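Textile Care and Reuse
Week 6 handout: Reusable bags, from fibre to end of life
Unit coordinator: Roksolana Ivanyshyn
Tutorials: Yaroslav Levchenko

Read this before the tutorial and bring one bag from home. Any bag will do, but know where it came from if you can.

1. Why bags are on the program

Bags are a good teaching object. They are cheap, most households own more of them than they use, and the way they are made is easy to see once they are turned inside out. A shopping bag also goes through most of the problems we covered in weeks 2 to 5: abrasion, seam stress, colour loss, soiling and disposal.

2. Common fibres

Cotton. Plain-weave or canvas. Takes dye well, washes well, shrinks on the first hot wash if it was not pre-shrunk. Heavier cloth lasts longer but takes more cotton to make, so the number of uses matters more than it does for a light bag.

Jute. Stiff, holds its shape, sheds fibre. Weakens if left damp. Usually laminated on the inside, which makes it hard to recycle.

Polyester. Light, dries quickly, folds small. Often coated. The coating normally fails before the cloth does.

Non-woven polypropylene. The green bags sold at supermarket checkouts. The fibres are bonded with heat and there is no weave at all. Becomes brittle in sunlight, so don't store them on the parcel shelf of a car.

Blends. Poly-cotton is the usual one. Recyclers find it difficult, for the reasons given in the week 4 notes.

3. Handles and seams

Most bags fail where the handle meets the body. There are three ways of attaching a handle that you should be able to recognise:

Box-and-cross stitching, where the handle end is sewn flat to the bag in a square with a diagonal cross. This spreads the load over the largest area.

Handle caught in the top hem. Faster to sew. All the load goes on one or two rows of stitching, and the hem tends to pull away.

Handle cut in one piece with the body, as in a singlet bag. There is no join to fail, but the cloth stretches and thins at the shoulder.

A loop handle on a soft cloth bag may hold itself up when the bag is lying down, particularly if the handle is made from folded or doubled cloth. The body has less to support it and goes flat.

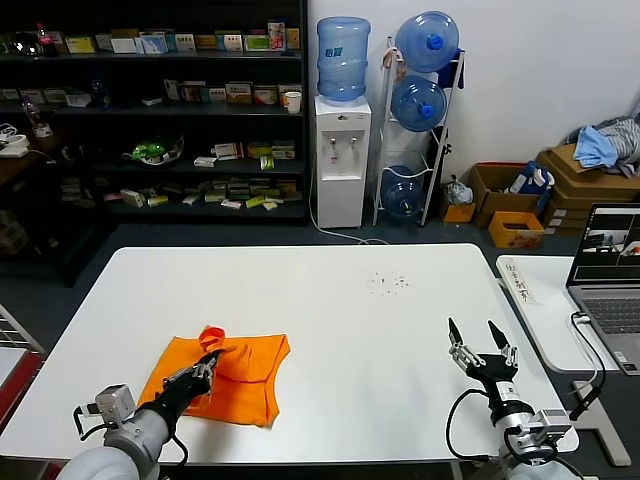

4. Washing and storage

Turn the bag inside out and shake it over a bin before washing. Crumbs and grit left in the corners wear the seams.

Cotton: warm machine wash, line dry. Iron only if you need it flat for repair.
Polyester: cool wash, no dryer if there is a coating.
Non-woven: sponge by hand. Machine washing loosens the bonding.
Jute: spot clean, dry the same day.

Keep a separate bag for raw meat and mark it. Food safety questions come up in the exam most years.

5. Worked calculation

A canvas bag is sold with a claimed life of 600 trips. A household shops 2 times a week and takes the bag every time. How long would the bag need to last?

Trips per year: 2 x 52 = 104
600 / 104 = 5.77 years

In the July survey, 143 people were asked how long they had owned their main shopping bag, and 30 of them said more than five years. That is 21 per cent. The survey did not ask how often each bag was used, so it can't be set directly against the 600-trip claim. Be ready to say what extra question you would have put on the form.

6. For the tutorial

Identify the fibre of your bag from the label or, if there is no label, by feel and weave. Don't do a burn test at home.
Sketch the handle attachment and label the stitching.
Find the most worn point and write two sentences on the likely cause.
Suggest one repair, with thread type and stitch.

Written answers are due 2019-12-09 through the unit page. Late work goes to Olesia Hnatiuk, not to your tutor.

Reading: Maksymiv, chapter 3 (seams), in the course reader. Chapter 4 is optional.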